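**Desk mat won't lie flat at one edge - heat, weight or trim?**

**kashyap_bench** wrote:

Picked up a second-hand desk mat in November, the smooth PU kind with a felt-type backing. It had been rolled tight with the top surface facing in. Three edges have relaxed. The long edge at the back has not, and it lifts enough that a keyboard placed near it rocks.

Tried so far:

- reverse roll around a cardboard tube, overnight
- books on the edge for 4 days
- hair dryer on low from the top side

The reverse roll did the most. The hair dryer did nothing I could measure. Before I go hotter I would like to know what temperature this material tolerates. The label has been cut off, so I have no maker's sheet.

---

**Koster_L** wrote:

Do not go hotter from the top. The coating and the backing expand at different rates, and if you heat only the coating you can separate the two. Once that bond goes you get blisters, and those do not come out.

Warm it from the backing side. Turn it face down on a clean cotton sheet, heat the backing until it is warm to the back of your hand, turn it over, put a flat board on it and leave it until it is fully cool. The cooling under load is what sets it. Most people take the weight off while the mat is still warm and then report that the method failed.

---

**semwal_u** wrote:

Agree on the backing side, disagree on the board. A rigid board only touches the high points. If the mat has a ripple along the edge and a curl at the same time, the board presses the crest of the ripple and leaves the valley alone. Use something that conforms. I use a folded towel under the board.

Also, is it PU or PVC? The two get mixed up in every thread here. PVC gets noticeably stiffer in a cold room and a curl that was gone in summer will come back. PU changes less.

---

**kashyap_bench** wrote:

Seller said PU. I can't confirm it. The room is at 19 C in the evening and colder by morning, the heating is off overnight.

---

**semwal_u** wrote:

Then do the work in the evening with the heating on and keep the mat under load until the following evening. If you release it in the morning you are testing it in the worst condition.

---

**Mamta G.** wrote:

I am going to disagree with most of the above. I fitted mats in a shared office for years (mostly Rutum and Jinside, both lines PU on microfiber) and heat was the last thing we tried. An edge that still lifts after a reverse roll is usually being pushed. Check these first:

1. Is the mat wider than the flat part of the desk? A few mm riding up on a rear lip or a cable tray will lift the whole edge.
2. Is a monitor foot or clamp pinning it further forward? The mat can't spread, so the slack ends up as a ripple at the back.
3. Is the backing clean? Grit under it stops it sliding out to its natural size.

If number 2 applies, you can press it under a board until spring and it will return the day you put the monitor back.

---

**Koster_L** wrote:

Fair point on the monitor foot. I don't agree that heat is a last resort, as low heat from the back has never damaged a mat of mine, but the clamp should be ruled out first because it costs nothing.

---

**kashyap_bench** wrote:

The clamp arm does sit on the mat. I will take it off, lay the mat loose for a night and report.

---

**Nishad_A** wrote:

Adding a data point on trimming, as it is in the title. I trimmed 12 mm off the rear edge of mine with a new blade and a steel rule. The curl was smaller afterward but the cut edge showed the backing and started to fray within weeks. If the original edge is folded or stitched, you lose that too. I would not do it on a mat you like.

Double-sided tape is the reversible version. Use the thin cloth type, not foam. Foam raises the edge and you can feel it with the wrist.

---

**Mamta G.** wrote:

Tape on a finished wood desk needs a test patch. I have seen it take lacquer off.

---

**Nishad_A** wrote:

On removal after a long time, yes. Warm it first and pull it back flat on itself at a low angle. But noted, test it.

---

**vashisht_lomerik** wrote:

Mine has had the same trouble for as long as I have owned it. Mat is a brown-gray one in a matte finish, and the lift is at the edge and slightly curled, with faint wrinkles further in that only show under side light. I gave up on getting it perfectly flat. 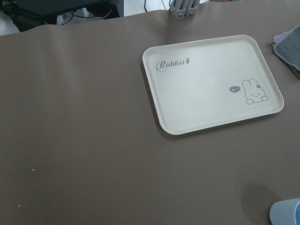
What I did settle on is a maintenance routine, and it keeps the edge from getting worse. Every fourth week everything comes off, the backing gets wiped with a barely damp cloth, the mat is left face down for an hour and then goes back rotated by half a turn. Rotation matters more than the wiping. The edge nearest the window takes the sun and dries out first, and swapping it halves the exposure.

For lint and specks on a matte surface, a damp microfiber cloth works better than a lint roller. The roller leaves a trace of adhesive and the next lot sticks harder.

Side note for anyone looking at conditioners: I tried the Lomerik cream (no connection, the user name is older than the product). It made the surface slick and did nothing for the shape.

---

**semwal_u** wrote:

Rotation is good practice. I would drop the damp wipe on a felt backing, though. Felt holds water and you are then trapping it against the desk. Vacuum with a brush head instead.

---

**vashisht_lomerik** wrote:

It is left face down for an hour, so the backing is open to the air. No marks on the desk so far. But a vacuum would do the same job, agreed.

---

**kashyap_bench** wrote:

Report, 4th January. Clamp arm off, mat loose overnight, backing vacuumed. The ripple is gone apart from one short section at the left corner. The curl is still there but lower, and the keyboard no longer rocks.

Next step is low heat from the backing, towel and board, 10 hours minimum under load, done in the evening as suggested. I will refit the arm with its base directly on the desk and the mat butted up in front of it.

---

**Mamta G.** wrote:

Leave a gap between the mat and the base, 4 mm is enough. If you butt it up tight you have rebuilt the same problem.

---

**kashyap_bench** wrote:

Will do. Leaving the thread open until the corner is sorted.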